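February, 2:15 pm. Bin notes, Marnum bench

Second go at the layout today and I'm really happy with it! Green bars along the far side and down the left, reddish-brown ones along the near side, middle of the floor kept clear. It reads so much better than the heap we had on the Fovness job.
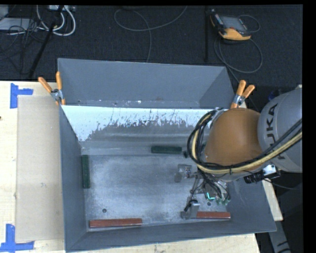
Still want to try the long reddish-brown bar pushed tight into the front left corner (it sits a touch crooked at the moment, and that bugs me). The metal itself is pretty worn, cloudy patches on the floor, but I've grown fond of it and would hate to swap it for the shiny one from Bosness.

To do:

- log this layout as 481
- ask for 14 more bars, mixed colors
- wipe the bin walls before the next round
- find out if Araújo's tray fits on the same table, would be great if it does

Back at it after coffee.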